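4. What the Build Can and Cannot Be Said to Do

4.1 The claim under test

The handles, the control box and the thread tracker described in Section 3 were put together on two benches at the Brullcombe shared workshop, with parts that came to $1,525. That number has been repeated more than any other in talks about the project, and it has done some harm. It counts parts. It leaves out the surgical instruments and the arms that carry them, it leaves out the camera, and it leaves out two winters of evenings. A reader who sees the number next to a picture of a needle will think we built a surgical robot for the price of a used motorcycle. We built a pair of hand controls and a program that tries to follow a thread.

The claim I want to test is narrower and comes from the Livley report, which this build was meant to repeat. It says that a low-cost tracker, given only the close camera view, can tell an operator at any moment where the thread is, which stitches are tied, and whether the next pull is safe. The first part is a vision problem. The second is bookkeeping. The third is a judgment about force and tissue, and I don't see how it got into the same sentence as the other two.

Figure 4 is split across this section so that each part sits near the point it bears on. All four parts are close views of suturing on tissue, the job the tracker has to read.

4.2 Finding the thread

Drutine, our tracker, looks for long dark curves that are thinner than any tool. On pale tissue this goes well. The thread is black, the background is close to white, and a simple contrast filter picks it up before any of the clever parts of the program get to run. In the first part of Figure 4 the length of thread leading to the curved needle is an easy case of this kind, and Drutine traces it to the needle without help.

The same view holds the hard case. On the red side there are tied stitches with their tails going several ways, and thin strands hanging near the lower ones. Blood has darkened the tissue in places. The program's idea of a thread (dark, thin, curved) fits a knot tail, a loose strand and a narrow streak of blood about equally well. We spent most of March tuning the width limits, and each change that dropped a blood streak also dropped a tail somewhere else.

Figure 4, first part. Curved needle and thread, with tied stitches on the red tissue.

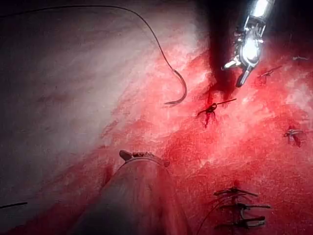 One reader of the draft objected that this was unfair to the method, since a person watching the same view would also mix up a tail and a streak now and then, and asked why a cheap tracker should be held to a standard that people don't meet. It's a reasonable complaint and I have gone back and forth on it. My answer is that the person can move. An operator who isn't sure will nudge a tool, lift the thread a little and look again. Drutine takes each view as it comes and gives an answer with no way to ask for a better look. When it was wrong it was wrong in the same steady green overlay it used when it was right.

We hand-marked 781 views taken from 16 sessions and compared them with the tracker. I am not going to give one overall score. The Livley report does, and I think the score is the weakest thing in it. Easy views are much more common than hard ones in any session, for the plain reason that much of the time the tools are moving slowly over well-lit tissue. A tracker that fails on every hard view can still post a handsome average. What matters to the person holding the handles is how it does in the few seconds when the thread goes behind something, and those seconds hardly move the average at all.

4.3 Tools that hide the work

The instruments are large in the view, and the nearest one is the largest. I knew this when we mounted the camera and still underrated it. The head of the needle driver can sit right on top of the part of the thread one most wants to see, and the shaft behind it goes to a gray-black blur that covers a good piece of tissue. Tlapale, the control program, knows where the driver is supposed to be, so in principle Drutine can be told to ignore that region. In practice the two programs drift apart. The mask ends up a little to one side and the tracker finds a fine dark thread along the rim of the tool, where the metal meets a bright reflection.

The second part of the figure has the problem at its worst. A thread comes in from the knot on the left and reaches the driver. A loop leaves the other side and goes round toward another knot. Is that one thread passing behind the head, or two? A person says one at once, by habit, and may well be right. The program has no habit to lean on. We gave it a rule that two ends meeting the same tool should be joined if their directions roughly agree, and the rule joined plenty of things that had no business together, including a thread and the edge of a metal rod.

I have seen this sort of rule written up elsewhere as "scene understanding." In our code it is an if statement with a number in it that I picked on a Tuesday.

Figure 4, second part. Needle driver close to the camera, with thread on both sides of it and a loop toward the knot on the right.
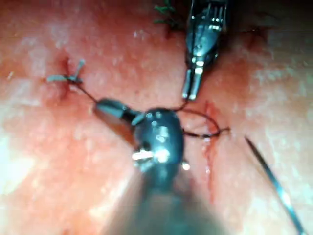
4.4 Is the next pull safe?

Here I part company with the Livley report altogether. Its authors take the drawn path of the thread, work out how much slack is left, and color the overlay red when the slack runs low. We copied this as closely as the report allowed. The slack estimate is not bad when the thread lies flat. Once it lifts off the tissue toward the camera, a single view can't tell a short thread close up from a longer one farther away, and the number is worth very little.

Suppose the number were perfect, though. It would still say nothing about how much pull the tissue will take. Our handles have no force feedback. The motors we could afford gave a kind of buzz that everyone who tried it switched off, and I was the first. So the operator judges tension by eye, from how the tissue moves when the thread does, and the overlay sits on top of the very spot where that movement would show. Several users asked for a key to hide it. After we added the key they kept it hidden for most of a session, and I think that tells us more than the survey we handed out at the end.

Edges are a further trouble. When the tools work near a raised fold, as in the third part of the figure, the thing to watch is the fold: how it lies, whether its edge is being drawn over or just pushed down. Drutine has no notion of a fold. It has a thread, some tools and a background. In views of this kind it reported its highest confidence of all, because the thread was a clean curve on plain tissue and nothing else in the view counted for it.

Figure 4, third part. Grasper jaws and a second instrument on either side of a pale ridge of tissue.

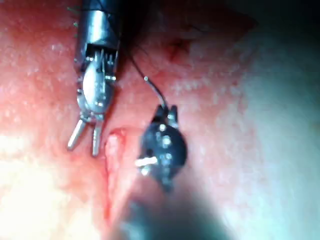 A later version could be taught to outline folds, and I expect someone will do it. I would ask that person to say beforehand what the outline is for. We added features to this build because they could be added, in a workshop where the laser cutter was free and it was raining, and then went looking for a use. The knot counter came about that way. It worked on dry string over a cutting mat, it was a pleasure to show to visitors, and no operator in our sessions looked at it twice.

4.5 Timing and the handles

The handles are the part of the build I would defend. The wrist linkage held up, the printed grips did not crack after we went to thicker walls, and the delay through Tlapale was short enough that users stopped mentioning it. Even so, I can't say how the handles would compare with commercial ones, as we had none to set beside them. The Livley report makes that comparison from memory ("similar in feel"), and I would strike the line if I were its editor.

Eight of the sessions were run with the overlay on and eight with it off. Users who had it on did not finish sooner. They did say they felt more sure of themselves, which ought to worry us a little given how often the overlay was wrong where it mattered. The groups are small and the users knew which one they were in, so I draw nothing stronger from this than a reason to be careful. I would hold a positive result from the same design to the same rule.

One situation I would like to see in any later test set is the close meeting of two instruments, with the jaws on or near the thread. The near tool is dark and soft in outline, the far one is bright and full of small parts, and the thread runs along the far one so closely that our filter takes it for part of the shaft. Views like the fourth part of Figure 4 were rare in our marked set. Drutine lost the thread in nearly all of them, and the joining rule from Section 4.3 then drew a confident line to a scrap of suture lying elsewhere on the tissue.

Figure 4, fourth part. Two instruments converging, with thread running along the upper one.

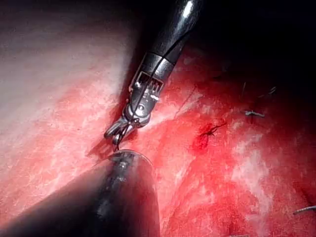 Ramiro Escobar

Brullcombe shared workshop. Section last revised Thursday, December 29, 2022.

Drawings for the handles and the wrist linkage are posted with this paper, along with the marked views and the two sheets on which my marks and the second marker's disagree. The Drutine source is posted too, in the state it was in when the sessions ended. I have not cleaned it up. The joining rule is in the file called links, and the number in it is still the one I picked. Anyone repeating the work should change it first and see how many of the results above change along with it.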